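Berkberg Street Residents' Association
Minutes of the winter meeting, January 21, 2023

Present: Qianru Long (chair), members from 24 households. Minutes taken by the secretary, who lives at the odd-numbered end and has tried not to let it show.

1. Minutes of the December meeting

Approved with one correction. The December minutes said the city had "agreed" to look at the drain by the bus stop. The city said it would "take note." The chair asked that we stop writing these down as the same thing.

2. Permit parking

The city's draft plan was passed around. It would make both sides of the street permit-only from 7 in the morning, with one permit per household and a second one for a fee. The letter says this will "free up space for residents."

Several people asked whose cars the city thinks are parked here now. The parking study behind the plan was done on one weekday afternoon, when most of us are at work and our spots are being used by people visiting the clinic. A member from the even side pointed out that the problem hours are after supper, and that by then the clinic is closed and the cars are ours. Permits won't make the street any longer.

Others were more in favor. Two households with small children said they would pay the fee tomorrow if it meant not circling the block. The chair said a permit does not hold a spot for anyone, and read out the line in the draft that says so.

No vote taken. The chair will ask for the full study — the summary is two pages and most of that is a map.

3. Stoltemora offer on shared heating

Stoltemora has sent a second letter about a shared heating line for the block. It promises savings of "up to" 80 dollars a month per home. Members wanted to know what the lowest figure was, and the letter doesn't give one. It also doesn't say who pays to dig up the front yards or who puts the hedges back.

A member whose sister lives on the Novevero line said her bills did go down the first winter and then went back up when the starter rate ended. The chair said one household is not much to go on, but it is one more than Stoltemora has given us.

Agreed: no one signs the interest form on behalf of the association. Anyone may sign for their own home. The chair will write and ask for the price after the starter rate, in dollars.

4. Money

The account stands at 329 dollars. The spring cleanup will need bags and a dumpster, and the dumpster alone cost more than that last year. A motion to raise dues was made and not seconded. A motion to ask Yu Hardware for the bags again was carried.

5. Any other business

The streetlight outside the corner house is still out. It has been reported under three different ticket numbers, and two of those are marked "resolved." The corner house will report it again and keep a copy this time.

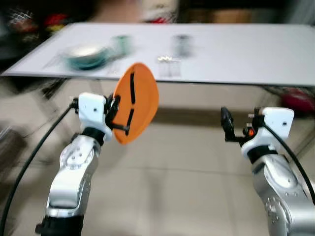
6. Next meeting

Date to be set once the city answers on the parking study. The chair was asked what happens if it doesn't answer. She said we would meet in spring regardless, and that members should bring their own chairs if they want to sit near the heater.

Meeting closed.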